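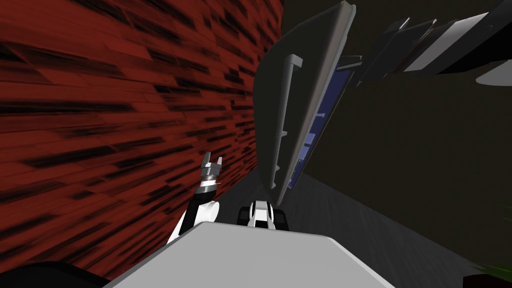

Nundham, 26th May

I finished Covadonga Sarmiento's book about quitting notifications on the train home, and I have been arguing with it in my head ever since. Her claim is that if you silence every app for eight weeks, your attention "grows back." She says it the way people talk about grass seed.

I'd like to believe her. My phone buzzes when a store I bought socks from once is having a sale. But I kept waiting for the chapter where she tells us how she knows, and what I got was a friend who took up the cello.

To be fair, the middle of the book is good. She's sharp on how a badge with a number in it makes you feel behind on something you never agreed to do, and the pages on group chats had me nodding. Then comes the plan, with its five stages and its special notebook, and I started to get the feeling I was being sold the same thing in a plainer wrapper.

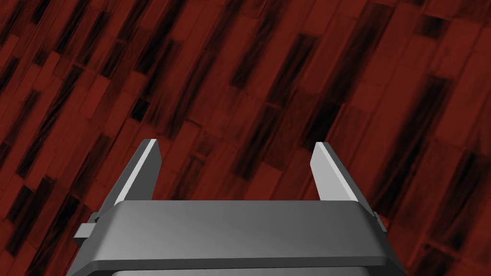

The notebook goes with an app, by the way. It's called Horker, and it sends you a reminder each evening to write down how many reminders you ignored. I read that page twice to make sure I hadn't missed the joke. If there is one, she kept it to herself.

I did try a version of this last October, before I had heard of the book. I turned off everything except calls and kept it up for about two weeks. I slept the same. I read a little more, mostly cereal boxes. I also missed a message from my sister about moving dinner, and sat in a restaurant by myself eating bread. Was my attention growing back? Maybe. I was certainly paying attention to the bread.

Notburga Camenzind wrote an essay on the same subject a while back that I liked a good deal more – short, grumpy, no stages. Her advice was to delete whatever makes you feel worse and leave the rest alone. She didn't promise anything would grow. I've gone back to that one, and Sarmiento is going to the library sale, notebook pages still blank.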